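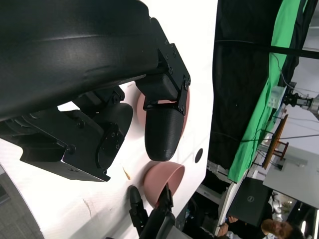 Black finger tips above a white tabletop.

In September I received a letter from the court because of a parking fine of 52 euros. I was sure I had paid it, but the payment went to the wrong reference number. With the costs it became 138 euros.

My neighbour Jelle Peeters told me to write an objection before 27 days were over. I wrote one page, very simple, and added the bank paper. The clerk was friendly and explained me which form was missing. A lawyer at Borbély asked 400 euros for the same letter, so I did it alone. Now I wait for the answer.

Filed under: Law and daily life

This blog uses cookies. Read more | Accept

© Lulleo blog | Contact | Back to top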